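Getting the pens back in the cup: tips for a two-arm bench kit

Posted December 25, 2022

We have had the Silex two-arm kit on our workshop bench since June. Most of what follows applies to any pair of small arms with pinch grippers, and pens are a cheap thing to practise on. Clear everything else off the bench before you start, and keep the first runs slow.

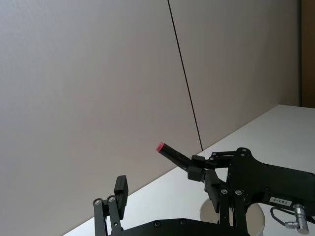
Do the arms need to be bolted down?
Clamps are fine for light jobs. Ours are held with the Flomerach bench clamps, two to each arm, and they need retightening after 60 cycles.

Use a plain cup. Patterned mugs confused the Pluvell software that comes with the kit, and a heavy mug hides bad aim because it doesn't move when a finger catches it. A light cup tells you straight away. If yours keeps tipping, put a blob of tack under the base.

Set the approach from the side and a little above the rim. Coming in low means the fingers meet the cup before they meet the pen.
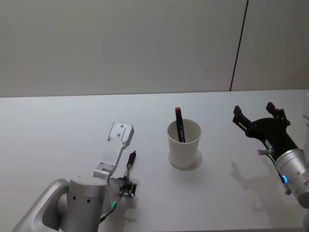
Open the fingers fully on the way in and only narrow them at the last step. The default setting opens them halfway, so change it in the grip menu and save it, or it goes back when you switch off.

Passing a pen from one arm to the other takes more patience. Stop the giving arm completely before the other one moves. Leave a two second pause, then close, then release.

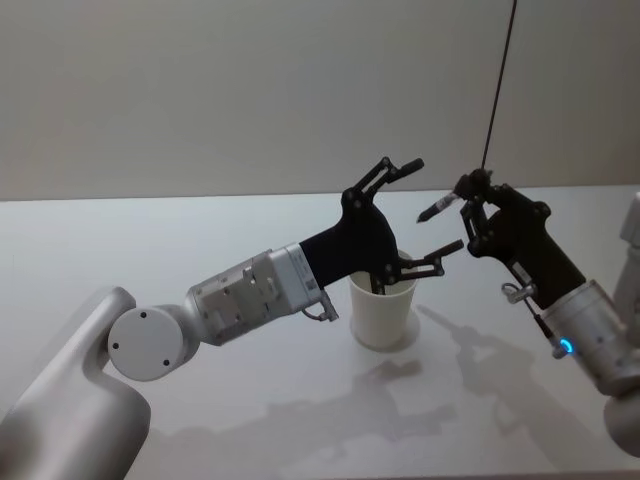

Marker in the right gripper, left fingers open.

Wipe the finger pads with a damp cloth once a week. Ink and dust make them slippery, and you will end up turning the grip force higher than it needs to be. Replacement pads from Amegashie cost £13 a pair and fit without trimming.

Slim pens are harder to lift from a flat surface than fat markers. Start with the markers and move on when those go well.
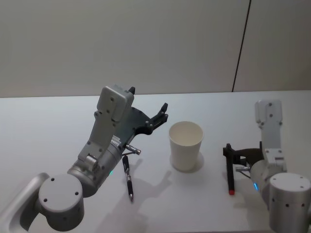

Is the kit worth buying?

At £300 for the starter set, it is fair value if you like setting things up. The manual is thin and the cables are too short for a deep bench.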